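Gripper Comparison, Final Report
Rungnapa Thaweesak
11/06/2019

So my project was picking a gripper for our arm, which the whole lab calls Plimetska (the name was there before me). I had two to try: the Saengthong, a two-finger parallel gripper, and the Bidaditz, a suction cup on a short spring. I started in April thinking suction would win easily!

The task was lifting foam letters off a plate. I ran 174 picks, 87 with each gripper, and wrote down every drop and every miss. Suction was great on big flat letters and pretty hopeless on anything skinny — the cup kept hanging over the edge and leaking air.

The fingers had a different problem, and it was mostly piles. A letter sitting by itself, like the yellow H, is a simple grab as long as the wrist is turned the right way.

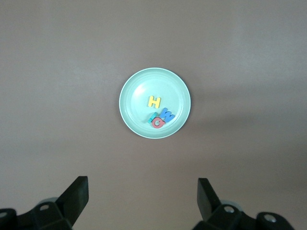 When letters overlap, though, the wrist camera has to work out where one stops and the next one starts, and my color threshold kept mixing up teal and blue. I ended up labeling 1,053 camera stills by hand to fix that (never again, please). It helped a lot with blue and only a little with teal.

I'd go with the Saengthong for next term, but with softer fingertips. The spare pads are in the drawer under the controller.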